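Wednesday, May 24, 2023

Up at 5. Too early. The hostel in Wornham has one working shower and Jin-sol had beaten me to it, so I stood in the hall with my towel and listened to her sing. Then cold water for me. Fine. Woke me up anyway.

We'd meant to catch the early bus to Davham and walk from there. Missed it. I blame the oatmeal, she blames my boots, which have needed new laces since December and which I still tie in three places. So we walked out along the main road instead, trucks going by, drizzle, neither of us talking much. Somewhere past the gas station she handed me half a banana. Peace.

The track up to Stundetstead is longer than it looks on the map. Mud to the ankle. Sheep everywhere, staring. I fell once, sat down hard in it, and Jin-sol laughed so long she had to hold on to the gate, and then I was laughing too, and then for no reason I was crying a bit. She looked at the hills until I was done. She's good like that.

"Your mom would've hated this," she said.

"She did hate it. She wrote it in the book."

I've got the book in a freezer bag in the top of my pack. My mother walked this same way at 61, alone, with bad knees, and wrote down what she ate every single night. Soup. Soup. Bread and a pear. Soup. Hardly a word on the views. For Stundetstead she put: rain, feet bad, kind woman, stayed two nights. That's it. That's teh whole entry.

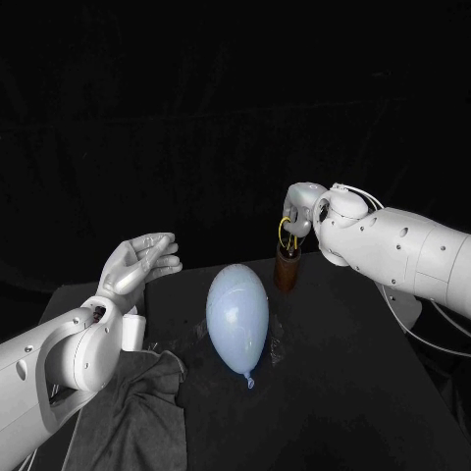 "Why two nights?" Jin-sol asked, when we'd stopped under a tree to eat the last of the cheese.

"Her feet were bad, so she rested a day."

She thought about that. Chewed. Said maybe we should do the same then, stay two, and I said we hadn't the money, and she said we did if we skipped the nice dinner in Davham on the way back. I didn't want the nice dinner. I'd only said I did becuase she did.

Got in after four, soaked. The woman at the guesthouse was maybe 30, so not the same one, obviously. She had a big old register on the desk and turned it round for me to sign. Ok-hee Ji, I wrote. She looked at the name, and then at me, and asked how we spelled it where I come from.

"Just like that," I said. "J, I."

"We had a Ji," she said. "Before I took over. My aunt used to talk about her."

Jin-sol put her pack down.

"Two nights, please," I said.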